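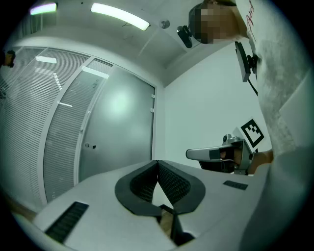 Last updated March 30, 2021

I've been collecting cleaning and laundry tips for years, mostly so I can find out which ones are rubbish. Plenty are. Somebody's nan did it once, a magazine printed it, and now it's on every list going. What follows is what I've tried at home, with a few arguments from readers who think I'm wrong.

## Vinegar in everything

Vinegar is a weak acid. It shifts scale from a kettle and soap scum from a shower screen, and there its talents mostly stop. It won't cut grease on a rangehood any better than dish soap will. Don't put it on marble, limestone or grout you're fond of.

As for mixing it with baking soda, the fizz is the two of them cancelling each other out. You're left with slightly salty water and a feeling of having achieved something. Zahira Lubis wrote in to say the combination cleared her laundry sink. She also mentioned tipping a full jug of hot water down after it, and I know which one I'd credit.

## Glass without streaks

Newspaper is supposed to be the secret. It might have been once, but the paper I get now goes to mush and leaves grey smears on white frames. What works for me:

- Dust the glass dry first. Most streaks are wet dust.
- A small drop of dish soap in a bucket of warm water. If you can see suds, it's too much.
- Squeegee from the top, wiping the blade after every pass.
- Frosted glass: clean the textured side with a soft brush and plain water, then pat it with a towel. Fingermarks on it look permanent and aren't.
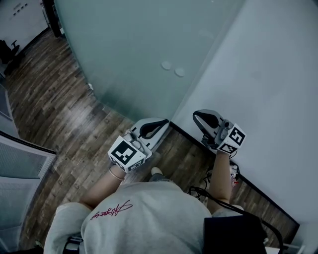 ## Wooden floors and the steam mop question

I'm deeply suspicious of steam mops on timber. The salesman at Stosengate told me theirs was "safe on all sealed floors", which is a fine promise until you ask him how you'd know whether yours is still sealed. Put a few drops of water on the boards near the back door. If they sit up in beads, the finish is probably sound. If they soak in and leave a dark patch, keep steam and wet mops away.

A well-wrung flat mop does the job. Vacuum first with the brush head, mop along the boards, and change the water when it goes grey, even if you've only done the hall. I don't bother with floor polish in a bottle. I used Turkolden for a whole winter and spent the spring getting it off the skirting boards.

Adi Goh swears by cold tea for dull boards. I tried it on half the spare room and couldn't pick which half.

## Irons

Most advice about cleaning an iron assumes you'll do it while the thing is hot, and some of it involves salt and a sheet of paper. I did the salt one. It took off a bit of scorched starch and put a fine scratch down the soleplate.

Try a damp cloth and a paste of baking soda on a cold, unplugged iron before anything harsher. Wipe it off properly, go round the steam holes with a cotton bud, then
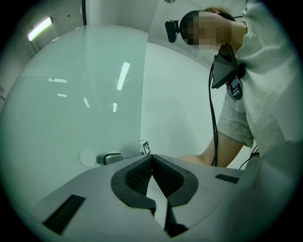

run it over an old towel on the steam setting so whatever is left comes out there and not on a good shirt. If brown water still spits out, the trouble is inside, and rubbing the bottom won't change that. Read the booklet before you pour vinegar in the tank. A few makers say it's fine and plenty say it kills the seals.

Distilled water is another one. Mine says ordinary tap water is all right, and where I live the water's soft, so I've stopped paying for bottles. In a hard water area I'd think again, or go half and half.

Fulvio Guerra reckons an iron should never be stored flat. I agree with him there, and it galls me a little.

## Freezing your jumpers

The claim is that a night in the freezer gets the smell out of a sweatshirt. It gets the smell cold. Once the thing warms up on your back it's all there again. Wash it inside out at 38 or 40, whatever your machine calls warm, go easy on the detergent and skip the softener. Inside out also saves any printing from being rubbed and then ironed by mistake.

Freezing is some use against moths in wool, but you need a proper cold freezer, a sealed bag and several days.

## Letters
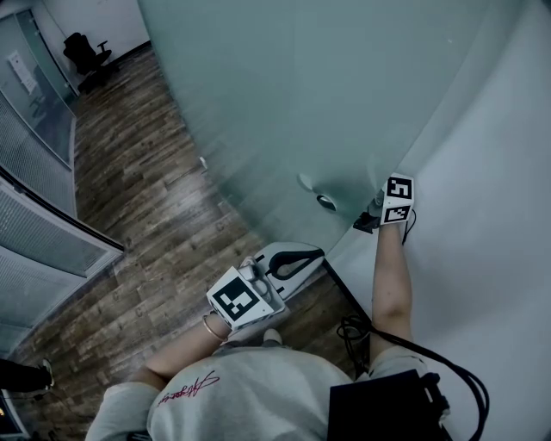
**Can I get a shiny iron mark out of dark trousers?**

Sometimes. Lay a damp cotton cloth over the mark, hover the iron above it so the steam gets in, and brush the fabric lightly while it's still warm. On wool you've a fair chance. On polyester the shine is usually melted fibre, and it's there for good.

**Nadhirah Yeoh asks whether the $20 Miah descaling sachets beat plain citric acid.**

Read the back of the packet. Mine listed citric acid first, then a perfume. I buy the 400 g bag from the baking aisle and it lasts me until December.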